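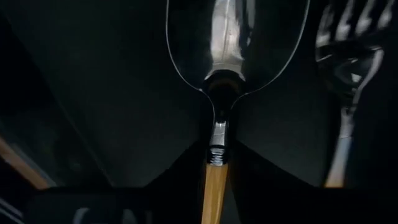 The old cutlery drawer finally gave up in October. The runner on the left had been going for a while, and one evening I pulled it out to get a teaspoon and the whole lot went on the floor. Nothing broke, it was only metal and wood, but it took me a while to pick it all up and by then the pasta was past saving.

I could have bought a new runner. I did look. The kitchen was put in by whoever had the flat before me and the units are an odd depth, so the standard ones stop short and the long ones won't let the drawer close. Jörg Oltmanns downstairs has the same kitchen and he solved it by keeping his cutlery in two jam jars on the windowsill. That is fine for Jörg, who lives alone and eats mostly toast.

While everything was out on the table I went through it. I had more than I thought and used less of it than I thought. There were three potato mashers. There was a set of cake forks my aunt gave me when I moved to Bowen, still with the ribbon round them, and a melon baller I have no memory of buying. I put all the things I'd used in the past month on one side and everything else on the other, and the second pile was a good deal bigger.

What I kept, for the big utensils, was mostly the set with the wooden handles. I bought it from a stall at Cullton market, from a man who was packing up and wanted rid of it, and I paid 20 pounds, which seemed a lot at the time. It has outlasted two sets of plastic ones. The spoon is the one I use most. It's a large one, a proper serving spoon with an oval bowl, and it has a ridged metal collar where the neck goes into the handle. The collar is the only awkward part. Flour paste gets into the grooves and sets hard, and a sponge just slides over the top of it. I keep an old toothbrush by the sink for that and do it while the washing-up water is still warm.

The handles do need looking after. I don't put them in the dishwasher and I don't leave them standing in the sink. I did both of those things for the first year, and the slotted turner went rough and grey and started to feel furry. Siu-ming Mok, who I used to work with at the canteen in Brirnard, told me to rub it down with fine sandpaper and then oil it. I used the food-safe mineral oil you get for chopping boards. You put it on with a bit of old T-shirt, leave it overnight, wipe off what hasn't gone in, and do it again the next night. The turner came back quite well. It's still a shade darker than the others but it feels smooth again. I do the whole set now whenever they start to look dry, perhaps twice a year.

Don't use olive oil, by the way. I tried it on a wooden spoon once and it smelt of old chip pan by the end of the summer.

Polishing the metal I am less strict about. A soft cloth and a bit of bicarbonate mixed to a paste will get most marks off a spoon, and if you dry it straight away you don't get the chalky spots. Our water is very hard here, so if I leave things on the rack they're covered in spots by morning. For the back of a big spoon I go lengthways, from the tip down to the neck, and then buff it dry with a clean tea towel. It comes up shiny enough to see the kitchen light in. A fork takes longer because of the gaps. Fold the cloth over to get a thin edge and pull it through.

Then there was the question of where to put everything. Gwion Howells offered me a magnetic strip he had spare, but that was no good for wooden handles, and half my knives won't stick to it anyway. A pot on the worktop was the next idea. I tried that for a couple of weeks. The trouble with a pot is that you're always pulling out the wrong thing, and crumbs collect at the bottom where you can't see them. When I finally tipped it out there was a dead moth and a rubber band.

So I've gone for hanging. I bought a Skallau rail, the plain one, 33 centimetres long, and put it on the wall to the right of the hob. It comes with screws but the plugs were too soft for our walls, so I used brown ones from the tin. I'd advise holding your longest utensil up against the wall before you mark the holes. I didn't, and my first pair of holes would have had the ladle resting on the worktop. They are now filled and painted over, not very neatly.

The big spoon gets the hook nearest the hob and the serving fork goes near it. Everything else goes on in whatever order I've washed it. They knock together a bit if you shut the back door hard. You also have to wipe them more often than things in a drawer, as the steam from the hob carries a bit of grease with it, and I give the ones I haven't used a quick wash when I do the tiles.

The ordinary knives and forks are in a shoebox in the cupboard for now. Leandro Espinoza says he can make me a drawer to fit if I get him the measurements, and I have measured it twice and got two different answers. I'll do it again at the weekend with a better tape.

The cake forks have gone back in the cupboard, ribbon and all. Two of the potato mashers are in a bag by the door if anyone local wants one.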